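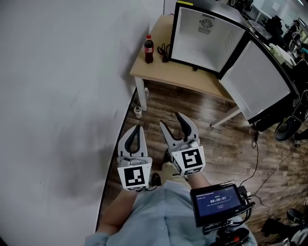
I have been putting off the small-fridge item since spring, mainly because I knew it would bring mail. More of you have written to this newsletter about small refrigerators than about mattresses, gutters and divorce combined. Most of the letters want to know which one to buy. I'd like to start with where the thing is going to stand, a subject that appears in no product listing I've ever read. A fridge this size is sold as something you can put anywhere, and then you put it on the right end of a pale wooden table with white metal legs, open the door, and find that the door has plans of its own. It swings out past the table and hangs over the floor. The cola stays at the other end, next to a coil of black cable, and the table has become a fridge stand with a bottle problem.

I have lived with one of these for most of a year now, a Junutholm, bought from Ríos on the strength of a sign that said LAST ONE. (They had another last one the following week.) It holds nine liters, a measurement that means very little until you try to picture groceries in liters. What it means in practice is some cans, a small yogurt and a decision. A tall bottle of cola will go in on its side if you take the shelf out, and then you have a refrigerator containing one horizontal bottle of cola and a shelf living behind the toaster.

So, the door first. Nearly every small fridge I've looked at arrives hinged on the right, so it opens toward the right. Some can be switched over. The listing will say "reversible door" if so, and if the listing says nothing, assume the hinge is a permanent resident. Stand where you're going to stand when you want a drink. If the open door ends up between you and the shelf, you'll be reaching around it for as long as you own it, like someone trying to shake hands past a waiter. Put a right-hinged fridge at the right end of a table and the door hangs out in space. This keeps the tabletop clear, and it also places a corner of hard plastic at hip height, or kid height, or dog height if you're fortunate in your dogs. I've walked into mine twice. The second time I was carrying laundry and apologized to it.

Put it at the left end and the door opens across the tabletop, so everything you left there has to be moved before you can get at the milk. Before long you'll stop moving things and start opening the door four inches and feeling around in the dark. I don't recommend the middle either. The middle gives you two small useless table ends, each of which will fill up with batteries and mail.

Then there is the back. Fridges at this scale often cool with a fan and a little electric plate, and a good few have a round grille on the inside back wall with slots nearby. Those openings are for moving air. People treat them as a wall to lean the lunch meat on, and afterward they write to me that the fridge "doesn't get cold." Leave a finger's width inside. Leave a good deal more outside, behind the cabinet, where the heat has to go. The Junutholm leaflet asks for four inches of clearance at the rear, which on a narrow table puts the front feet very near the edge. The leaflet does not address this. It's a short leaflet and half of it is about lightning.

The leaflet also claims the unit will hold its contents 40 degrees below the temperature of the room. I want you to read that sentence slowly, because I didn't. In a room at 72 that's a decent fridge. In my upstairs in August, which was 88 one afternoon, it is a box of mildly refreshed ham. Sellers love this wording, and you'll find it in gray type under a photograph of a strawberry. If you need to keep medicine, meat or anything else that matters at a steady safe temperature, buy a compressor model, put a thermometer in it, and believe the thermometer. For soda and face cream the little plate will do fine.

Now the cable, which deserves a paragraph and rarely gets one. The typical small fridge comes with a cord that is either too short to reach the wall or long enough to moor a ferry. Some come with two, one for the house and one for the car, in case you're ever driving along and miss your yogurt. The spare gets coiled and left on the table beside the fridge, where it stays until you move. I've tried a drawer. The drawer is where I now keep a coiled black cable I can't identify, and I'm afraid to throw it out in case it belongs to the fridge. Put a piece of masking tape on yours the day you open the box and write on it what it's for. Plug the fridge straight into the wall, too. The building people at Zollness, who manage my side of Lenesden and send a letter about everything, sent a letter about power strips last winter, and for once I read it to the end and agreed with it.

A word about the floor. Every fridge on a table creates a second, unofficial fridge under the table. That's where the drinks wait for a vacancy. You start with a water bottle by the table leg, and then there's a cup, and then you're a person who keeps beverages on the floor. I've visited homes with granite counters and a wine refrigerator and found the same arrangement under the desk. A shallow crate helps. So does a lower shelf, if your table has one, although most tables with thin metal legs don't, which is why they look so nice in the store. If you have laminate, or any of the wood-look floors, do something about the puddle before there is one. A tray under the overflow costs next to nothing. So does a boot mat, and it catches the mini fridge's own small emissions when you switch it off and leave the door shut for a month, as I did in the interest of science and also because I went away.

On switching off: prop the door open. Use a folded dish towel over the top edge, wedge it, walk away. A closed, unplugged fridge develops an atmosphere. Mine smelled like a raincoat somebody had put away with a sandwich in it. Baking soda and warm water got most of it out, and then a morning with the door wide open in front of a window got the rest. Wipe the gasket while you're in there. It's a folded rubber strip that collects crumbs nobody in the household has eaten near it, and when it's dirty it won't close properly and the motor or the fan or whatever yours has will run all night.

About noise, since I get letters. Yes, they hum. The fan ones hum constantly at a low pitch and the compressor ones hum in installments with a clunk at either end. People who say theirs is silent are keeping it in a different room. A table makes this worse, particularly a light one on metal legs, because the top acts like the lid of a guitar. Cork pads under the fridge feet took mine down from a presence to a rumor. A folded towel also works, but keep it clear of any vents underneath.

As for the money, I was charged $809 last year for repairs to the big refrigerator downstairs, so I'm in no position to lecture anybody about value. But a small fridge that runs all day to keep three cans cold is a hobby, and I'd like those of you with one in every bedroom to at least call it that on your budget. Turn it off when you're out of cans. There are now 3,000 of you on this list, and if each of you has a forgotten one in the basement cooling a jar of mustard, that's a lot of mustard.

If you're buying anyway, take a tape measure and a roll of painter's tape. Mark the footprint on the table, clearance included. Then mark the arc of the door, out to the full swing, on the tabletop or on the floor below it. Live with the tape for a weekend. If you keep stepping on it, you'll keep walking into the door.

The October issue will be drawers that don't close. Several of you have asked whether I'd also take on chest freezers. I would need a bigger table. Letters about left-hinged models are welcome, and please say which table end you're using.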